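Wool socks keep shrinking, even on cold

I moved into a building in Cloltdale with a shared laundry room in January and have since lost 3 pairs of wool socks to the washer. Cold cycle every time, half a cap of Trunova liquid. They come out stiff and a full size smaller. My old machine never did this. Is it the detergent or the washer?

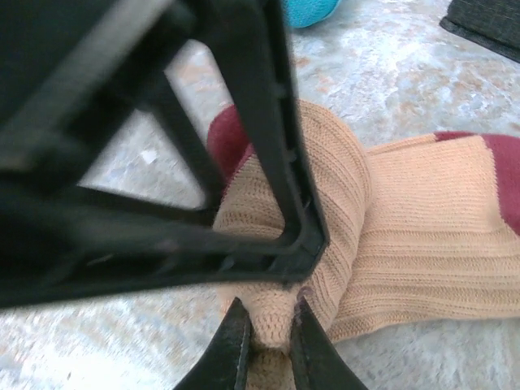
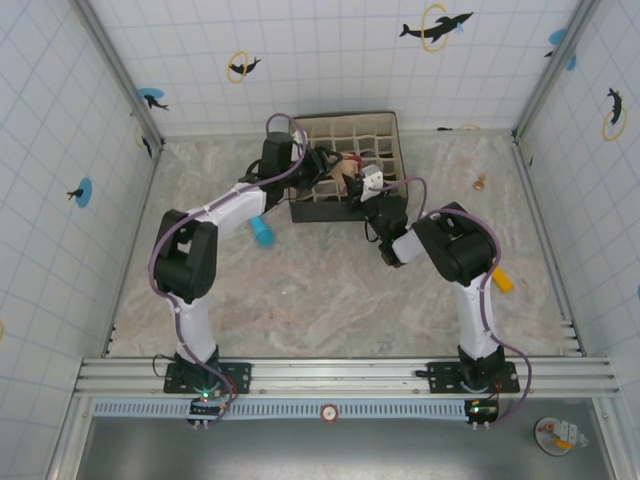
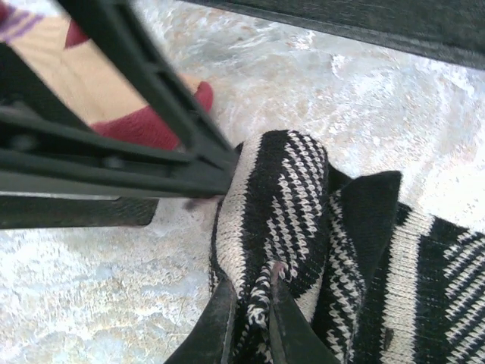 Posted by Shagufta Sial
Laundry & Clothing Care
571 views

Heidrun Wyss
Wool felts from rubbing more than from temperature. Shared washers often run a long, rough cold cycle with a fast spin. Look for a wool or hand wash setting. If there isn't one, use a sink: lukewarm water, a little wool soap, soak for 5 minutes, press the water out in a towel and dry flat. Check the Trunova label for enzymes too. Those are hard on wool over time.
For the stiff pairs, try a soak with hair conditioner and stretch them gently while damp. You may get a little length back. Fully felted ones stay felted.

tawhiri_knits
Mesh bag. Also turn them inside out.

Flundanico
Same problem in my last place. I quit wool and buy cotton now. The machine there spun so hard it walked across the floor, and the landlord wanted 200 dollars from me for the scratches.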